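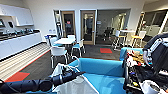

Kirkberg Orders Mobile Robots for Office Floors

News > Facilities > Equipment
1 min read

MOSTITZ, May – Office services firm Kirkberg will buy 68 mobile robots from Sorrentino under a lease-to-own plan. Each robot carries an arm and a padded bin for light pickup work in break rooms and shared areas.

The budget covers spare grippers, charging docks and staff training. Kirkberg has set aside 770 service hours for the first year. Deliveries start at its Trirkitz office.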